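Chapter 7
Rules Around the Cell: Standards, Limits and Good Habits

If you've worked through the first six chapters in order (and good on you if you have, Chapter 5 is a slog), you can now get an arm to reach into a bin, take hold of something and put it somewhere else. It's a lovely feeling the first time, and we hope you made yourself a cup of tea afterwards. What you haven't done yet is write down the rules everybody in the room is going to live by while it's moving, and that's the job of this chapter.

New readers sometimes expect a standard to be a long list of things they aren't allowed to do. Parts of one do read that way, we'll admit! Most of it, though, is a set of questions about your own cell: how fast the arm travels, who can reach into its space, where the stop button is and whether a person standing at the bin can get to it without stretching. We'll answer them for the Stindik bench, the bin-picking cell you met in Chapter 3, and then you'll do the same for your own.

Section 7.1 covers the risk assessment. Section 7.2 is on speed, and on why our bench rules hold the arm to 200 millimetres a second whenever someone is teaching it. Section 7.3 deals with fixturing, meaning clamps, bins and the tabletop under them, and Section 7.4 with hoses and cables, which get less attention than they deserve (a bundle tied too tightly at one joint will tug at the next one along). Section 7.5 is the logbook. Please don't skip the logbook.

You'll want the Leso worksheet beside you from the start, and a pencil, as you'll be changing your mind a fair bit. Fill in the first column before you read 7.1, even if half of it is guesswork. 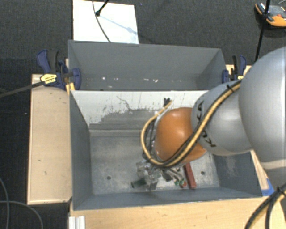
Procházka wrote back on the draft of this chapter that the worksheet ought to be filled in twice, once by whoever programs the arm and once by whoever empties the bins, and that the two copies should be compared before anyone turns the key. We've added a second copy at the back of the book.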